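How to get a usable first demo out of the Janitcombe glove kit

I've had the Janitcombe wearable kit from Plinico for most of May now, and I keep getting asked the same thing by people in the lab next door: is it any good, and how do you set it up without losing a whole afternoon? So I'm going to do both at once. I'll walk you through the setup the way I do it now (which isn't quite the way the quick start card does it) and grumble or cheer as I go.

Short version for the impatient: I like it a lot, the cables drive me nuts, and the software is better than it has any right to be at this price.

What you need before you start

The kit itself, obviously. A table you can walk all the way around. A laptop with Clandeck installed — that's the recording software, and you want it updated before you leave your desk, because the update is big and lobby wifi is lobby wifi. A piece of cloth and something small to push it around with. And a second person! The manual says one person can do it. One person can, if that person has three hands.

Step 1: Pick a table and lay out the cloth

I go for a round table when I can get one. It's easier to shuffle your chair a little left or right without bumping a corner. Cloth is my favorite first task because it's forgiving. You can't drop it and break it, and resetting takes a second. Go for one with a printed grid or check if you have one, so that when you play the recording back you can tell a fold from a shadow.

Step 2: Glove first, then the frame

Get the glove on and pulled down snug past the wrist before you do anything with the frame. I did it the other way around my first time and had to take everything off again. The marker cube should end up out to the side on its post, where your own arm won't hide it. Wiggle your fingers. If anything pinches, loosen it now, because it will be all you can think about ten minutes in.

Then pick up your tool and just press it into the cloth a few times. Don't record yet! Let your hand get used to the extra bulk. Keep the bare hand out on the table edge so it doesn't wander into the task.

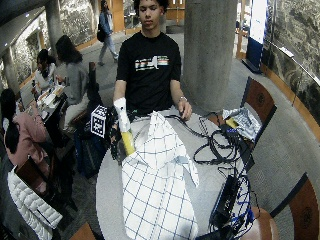
Step 3: Sort out the cables (sigh)

My biggest complaint with the kit. The leads are stiff, they're all black, and they come out of the box with no labels. Oduor Ndung'u, who shares my bench, put a wrap of colored tape at both ends of each one and it changed my life. Do that at home. Once you're at the table, push the slack over to the side you aren't working on and leave a generous loop near your wrist so nothing tugs when you reach.

Step 4: Calibrate

Open Clandeck, hit Calibrate, and follow the prompts. There are 4 poses and you hold each one until the bar fills. The third is the fussy one. If it keeps failing, check that your sleeve isn't riding over the cuff, and if it still fails, quit the program and start again. I've had to do that more than I'd like, and I've told Plinico support so. (Su-bin Ha answered my ticket the same evening and was lovely about it.)

Step 5: Hand things over, don't reach for them

Now your second person earns their coffee. With the glove on, your reach is shorter than you think, and stretching across the table is how you end up dragging a cable through your nice flat cloth. So have your partner sit close and pass you whatever you need. Agree on a word for "let go," too. We use "mine," and it works fine.

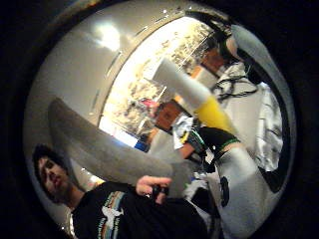
Once you have a rhythm, hit record and keep each take short. I stop after every single fold, even when it's going well. A long take with one fumble in the middle is a pain to trim in Clandeck, and the trim tool is the one part of the software that feels unfinished to me. Name your takes as you go. I ended up with 80 of them called "untitled" and I am still cleaning that up.

Step 6: Play one back before you pack up

Just one. Check that the hand track doesn't jump and that the cube was found the whole way through. If it drops out, you probably turned your wrist too far, and it's much easier to redo a take while the glove is still on.

Should you buy it?

The base kit is $2,000 and the bundle with the second glove is $3,000. If you're only doing tabletop stuff, get the base kit. I tried a friend's Valderrama set for comparison and its cables are much nicer, but calibration took me forever and I never got comfortable in the glove. For me Janitcombe wins on comfort alone.

I'll do a separate post on two-handed folding once I've borrowed the other glove for long enough to have an opinion.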